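Fitted sheet colour and shrinkage, pale grey fabric
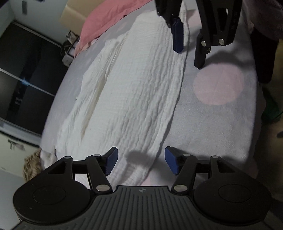
gatgate_142
How much shrinkage should I allow for on a cotton flat sheet before hemming?

feyisa
Allow three to five per cent on length, a bit less on width. On a 200 cm drop that means up to 10 cm. Wash the fabric once at the temperature you intend to use, then cut.

stoda
Five is high for percale. Mine moved 6 cm over the full length on a 40 degree wash and nothing after that. I'd cut to three and leave a deep hem.

feyisa
Depends on the finish – unfinished cotton moves more. A deep hem won't help if the side seams have already pulled.

gatgate_142
Noted. It's for a grey-lavender set, so I'd also like the colour to hold. Line dry or tumble?

tulano
Line, in shade. Direct sun in January will fade lavender before it touches the grey. Tumble drying adds shrinkage as well.

stoda
Disagree on the tumble dryer. Low heat, out while slightly damp, straight onto the bed. Fewer creases and no ironing.

tulano
Low heat on my machine is not low. Check with a thermometer first.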